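Subscribe to our newsletter for monthly digests. We use cookies to improve your experience on this site. By continuing to browse you agree to our use of cookies. Accept / Manage settings

List: warehouse-and-bench
Subject: Re: Robot arm on the returns bench, and the people on it
From: Aušra Navickas
Date: 22/09/2026

On the returns thread, Krajewska wrote:

> We run a returns and repack room, household goods mostly, and
> management wants to put an arm on the sorting bench next year.
> My crew is asking me two things I can't answer. Do the jobs stay,
> and what does a day look like afterward? The vendors only want to
> talk about picks per hour. Has anyone here lived through it from
> the floor side? I'd also like to know how much say your people
> had before the thing was bolted down.

Hi all,

Yes, us, at Wismont! I'm lead on the returns bench at the Purton building and we've had an arm in regular use since January. I've been meaning to write this up for the list for months and your question got me moving, so thank you.

Jobs first. There were seven of us on the bench before and there are seven of us now. I can't promise you the same, and I'd get whatever your management says about it in writing before the install date, as we did. What changed is who does what. Two people on each shift now work with the arm, and everyone else grades, cleans, repacks and handles the odd stuff. The two rotate every week. We tried rotating daily and it was a mess, you'd just gotten the feel of it and then you were back at the tape gun.

As for your say in it, ours came mostly through the simulator, and I really can't recommend this part enough. Every layout gets tried on screen before anyone touches the real bench. We call the setup Zadent (it was the name of the folder and it stuck). You put the kind of things we get back on a table, mugs, a book, some cutlery, a box or two, and you watch what the arm makes of it. 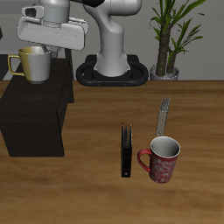 The first few weeks I sat in on those sessions thinking I'd have nothing to add. Wrong! The engineers know joints and reach and speeds. They had never packed a mug in their lives. Our people knew right away which handles chip, which glazes are slippery, and that a thin book standing on end will go over if you so much as breathe near it. One of the night crew asked why the arm went in over the tall things first, and the whole order of picking got changed that afternoon. She has her initials in the settings file now.

So my first piece of advice is to ask for seats in those sessions, on paid time, and for more than one person. Ours got 10 hours each, spread over a month. Ask for the night shift to be included too. They nearly got left out here.

Now the day itself. The morning starts with a look at the queue of layouts the arm has been unsure about. Someone from the bench goes through them, says which item to go for and where to hold it, and flags anything that should come to a person instead. We do it from the overhead view, which takes some getting used to. A mug from above is mostly a dark circle and you go looking for the handle.

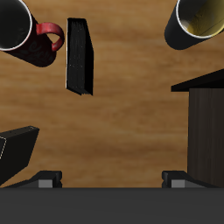

Handles, corners and gaps are what you learn to look for. Is there room for both fingers to come down? Will a box edge be in the way on one side? After a couple of weeks you do it without thinking. I've found I now load my own dishwasher differently, which my family finds very funny.

After that it's regular bench work, with far less reaching. We used to lean across the totes all shift long and my right shoulder knew about it. The heaviest repeated lifting is gone from my station. What has come in its place is more sitting and more screen, and not everybody likes that. Two of our longest-serving people asked to stay off the arm rotation and were allowed to, on the same pay grade. Put that in your agreement as well, Krajewska. It was the single most useful line in ours.

Things I'd still like to see fixed:

- The training pay bump only starts after 175 hours on the rotation. Too long, and we've said so.
- Noise. One arm is fine. I don't know how it will be if they add the second.
- Layouts with a lot of dark items close together. Black on black is slow work for everyone, and the people going through the queue get tired eyes. We ask for a break after each batch now.
- The bench log is still on paper while the arm's log is on the screen, so the person closing the shift copies things over by hand.

I love it, I'll say that freely. I came in expecting to be pushed to the side of my own bench and I've learned more this year than in the ones before it. But I had a say early on, and I'd be writing a very different message if I hadn't.

Happy to send you the rotation sheet and the wording of our agreement off list, just write to me. And if your crew would like to come over and see a shift, I'll ask at Purton about a visit. Mornings are best, that's when the queue is on.

Aušra
Returns bench, Wismont (Purton)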